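Recabling the left arm (again)

August 21, 2024

I promised myself I'd write these maintenance notes up while they're fresh, so tonight you get the cable story.
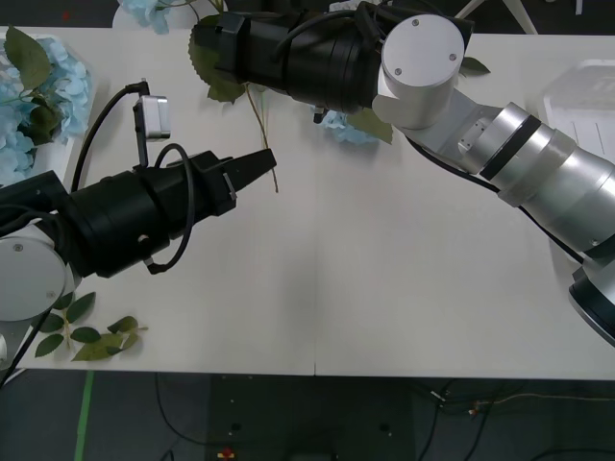
The two-arm cell in our Skamham workshop has been bugging me since spring. Every so often the left wrist camera would drop out for a second and come back like nothing had happened. I blamed the software for weeks (sorry, software). Then I wiggled the plug on top of the camera by hand while the feed was up, and there it was – black screen, picture, black screen. Argh!

So, new cable. I ordered 2 from Prullell and kept the second as a spare. The swap itself is easy if you power everything down first and park both arms over the table, where you can get at the wrists from either side. I leave a good arc going into the camera plug now. My old one was pulled way too tight, and every time the wrist rolled it tugged on the connector. Too much slack is bad too, though, because a loop can catch on the flower stems we practice with. Ask me how I know.

While I was in there I checked the camera bracket screws and went over the gripper fingers with a dry cloth. Then I ran the Achterberg routine, 42 slow wrist rolls with the feed recording, and watched the whole boring thing. No dropouts.

Next up is the right arm, which has the same old cable and 2,000 hours on it. After that I really need to tidy the floor cables, which I've been saying since November. The Skerer clips are still in their bag.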